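# Chapter 6: The Folding Table

Every study of household laundry has a great deal to say about washing and very little to say about what comes next. There is a reason for this. Washing is done by a machine with a door and a dial, and it can be measured. Folding is done by a tired person on whatever flat surface has the least on it. Chapter 5 followed a load of clothes as far as the end of the drying cycle. In this chapter we follow it to the table, where it may stay for some time.

## 6.1 What the table is for

A folding table is any raised surface on which clean clothes are sorted, folded and stacked. In a hotel laundry it does that job all day. At home it also takes in the mail, the scissors, somebody's lunch and one glove. Students who have worked through the floor plans in Chapter 3 will remember that few homes set aside a place for folding at all. The bed is the usual stand-in, and it has one strong point: the work must be finished before anyone can sleep. It has one weak point too, and that is the chair next to it.

Three measurements matter when you choose a table: its height, its depth and the distance from the machine. Height comes first. If the top is too low, the back complains by the second basket. If it is too high, the shoulders do. A good starting point is a surface level with the folder's hip bone, adjusted up or down by an inch or two after a trial load. Depth should let a shirt lie flat with its sleeves out. Distance is simple – shorter is better, until the machine's door can't open.

A cloth cover is worth having. It keeps a knit from sliding, it hides a scratched top, and it can itself be washed, at which point it joins the pile it was meant to support.

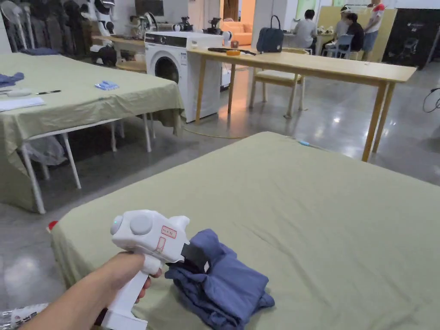 The pile is where most of the trouble starts. Clothes tipped out in a heap will be picked from the top, and the top is always the easy things. Towels go first. The fitted sheet sinks, load after load, until it is the only item left and the folder has lost all interest. In the Ulthorpe exercise at the end of this chapter you will time two loads of 19 pieces each, one folded from the heap and one sorted first. Write down your guess before you begin. You will be asked for it later.

## 6.2 Heaps, stacks and drift

We use three terms throughout the rest of the book.

- **Heap:** clean clothes with no order. A heap can be stable for days.
- **Stack:** folded clothes of one kind, edges lined up, no taller than they are wide.
- **Drift:** the slow arrival on the table of objects that have nothing to do with laundry.

Drift is the least studied of the three and the most reliable. Pens, paper, tape and bags all travel toward a clear surface, and each one makes the next look more at home. Clearing the table before the load comes out takes little time. Clearing it with your arms full of warm towels takes longer, and usually involves the floor.

## Before you read on

Clear one table at home and leave it alone for 15 hours. List what has appeared on it, and where each thing normally lives. Bring the list to class, along with the table's height, and keep both for Section 6.4.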